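Getting to the Game: Rail Riders and the Murberg Stadium Stop
Student project report, September 6, 2018

Our project looked at how fans reach evening games at Murberg stadium by train. The line is run by Clirnureck, and the nearest stop is Gultis.

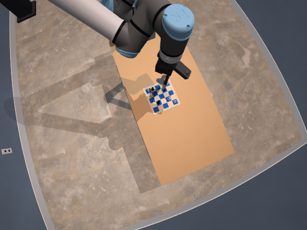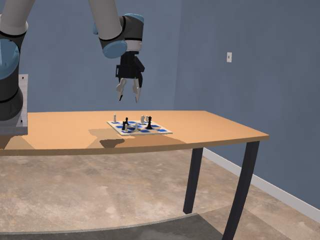 We handed out a one-page survey at the Gultis exit before 13 home games. We got 1,159 forms back. Of these, 800 came from people who had taken the train both ways on their last visit. Another 300 had come by train and gone home by car. The rest left one of the two travel questions blank.

The main reason given for not riding home was the last train. It leaves at a fixed time, even when a game runs long. Several riders wrote that they leave early to catch it. Crowding on the platform came second.

We did not survey drivers, so our results only cover people who used the station. Games in February were left out because the Tak branch was closed for track work.

Related
Bike Parking at Gultis Station
Bus Transfers on the Tak Branch

Contact | Back to top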